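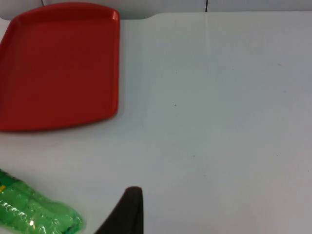

Words by Callum Reddy

Print this page
E-mail this page

Section 2: Setting up the tray and table

Right, you've got the table up (if you haven't, go back to Section 1, I'll wait!) and now comes the bit I like best, sorting out the drinks tray. I wrote these notes for the Grariden hall teas and then they got passed round, so forgive me if some of it sounds like it's meant for one particular room. It works just as well at home.

You will need

A white-topped table, the Kallix or anything else flat
One red tray with a raised rim
A damp cloth and a dry one
Your bottles

Putting the tray down

1. Wipe the table top all over with the damp cloth and go over it again with the dry one. White shows every last speck, and you'll always find one you missed once the tray is down. I've stopped fretting about the tiny ones.

2. Run your hand along the back edge. If your table has a dip or notch there, keep that side to the wall, where sleeves won't catch on it.

3. Wash the tray in warm soapy water and dry it properly, getting right into the corners where the rim turns up. Crumbs love it in there.

4. Set the tray down flat, over to the left, with the rim facing up. Leave the right-hand side of the table clear for pouring and for cups. Left-handed? Swap it round, it makes no odds.

5. Press each corner in turn. A bit of give is fine, but if the tray rocks, lift it and check for grit underneath.

Note: Our table is 80 cm deep and I leave 30 cm between the tray and the front. You can get away with less, but then little ones can reach everything (and they will).

Caution: Don't drag a loaded tray across the table. Take the bottles off, move the tray, put the bottles back. I know it's a faff! I've got a lovely long scratch on the old Falix table from doing it the quick way.

Adding the bottles

6. Start at the back. Tall bottles go in the far corners, standing upright on the flat part of the tray and well clear of the rim. A bottle with its base half on the rim will go over the moment somebody knocks the table.
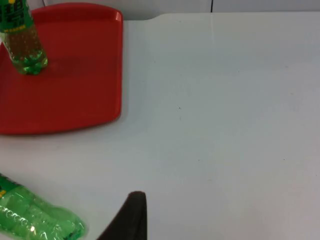 Fig. 2. Green bottle standing towards the back corner of the red tray.

7. Turn the labels to the front so people can see what they're getting without picking everything up.

8. Put the next bottle in the other back corner, and work forwards from there. Leave a hand's width between them, more if your guests have big hands.

9. Check that every cap is done up before you walk away. If it's a fizzy drink and it's had a bump on the way over, let it stand for a while before you open it, and open it slowly over the tray. The rim will catch a small spill, but it won't cope with half a bottle.

Note: If you've got the Yoshida stacking cups, stand them on the table to the right of the tray. They look nice on the tray, I'll admit, but they take up all your bottle space.

Clearing away is in Section 3. Keep the dry cloth handy, you'll want it again for the tray.

Page last changed May 9, 2022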